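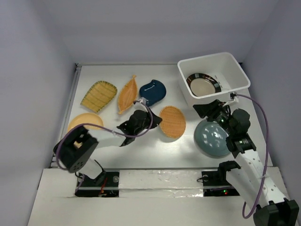
The left arm stoppage: your questions

Last updated February 7, 2020

I've had the same handful of questions in the corridor all week, so I'm putting the answers in one place. If yours isn't on the list, come and find me, or ask Kelly Oakley, who was at the desk when it happened. (Kelly Hulme wasn't, so please stop asking her!)

What went wrong, in plain words?

The left arm was carrying a woven basket to the bin and stopped dead halfway, with the fingers still shut. The right arm kept going. It had been told to wait until the left one was clear, and as far as it knew the left one was clear, so in it went and the two wrists touched. It was a slow touch, more of a lean than a bang, but they are not supposed to meet at all.

Did anybody get hurt?

No. Kelly was outside the line and hit the stop button straight away. One glazed dish got knocked and chipped on the rim. I've thrown it out.

Why did the left arm stop?

The purple cable. It loops round the gripper and goes back along the forearm, and whoever tied it last (me, I'm afraid) left it too short between the wrist and the first tie. On a long reach with the wrist turned right over, it pulled tight and half came out of its socket. Jordan Cheetham found it in ten minutes after I'd spent a whole morning blaming the software.

So was the software fine?

Not really, no. When the cable lost contact, Tilo — that's our little program that hands out turns to the arms — carried on using the last position it had been given. That position happened to be a safe one. It should have treated silence as a fault and stopped both sides, and now it does. If either arm goes quiet for more than 200 milliseconds, everything halts.

Will slowing the arms down stop it happening again?

It would make it gentler, and that's about all. Malcolm Bellamy asked for a lower speed until we're happy, and I've gone along with that, so don't be surprised when a run takes ages.

How did you test the fix?

I unplugged the cable on purpose, 37 times, at different points in the run: reaching, gripping, lifting, over the bin. Both arms stopped every time. After that we did 300 ordinary pick-and-place moves with the new cable routing and had no dropouts.

Why does it grip the baskets so hard when it stops?

It doesn't squeeze any harder, it just doesn't let go. We want it that way, as a stopped arm that opens its fingers will drop a plate on the table. It does mean you have to free the item by hand afterwards, and the woven ones can catch on the fingertips. Support the basket from underneath first, then open the gripper from the screen. Please don't tug.

Can I reach in and move a dish while it's paused?

No! Paused is not stopped. On pause the motors are live and the next move is already lined up. Press the stop button, check that both arms show as stopped on the screen, then reach in. I know it's a nuisance having to restart the run from the top. Catinca Munteanu is looking at whether we can pick up from where we left off, but it isn't ready.

What should I check before a run?

Look at both purple cables, all the way along. With the arm at full stretch and the wrist turned over, you should still be able to lift the cable a finger's width off the wrist. Give the plug a gentle push home. Then run the short warm-up, which is 16 moves with nothing on the table, and watch it through to the end instead of going for a tea.

What if I hear a click from the wrist?

Stop and tell me. Kelly heard one twice the day before and thought it was the fingers closing. I'd have thought the same, so no blame there, but it was most likely the plug working loose.

Where do I write it down?

In the Griketti log, under "contact", even if the arms only brushed each other and nothing broke. Put down which arm moved last and what it was holding. If you can't get into the log, email me and I'll add it when I'm next at my desk.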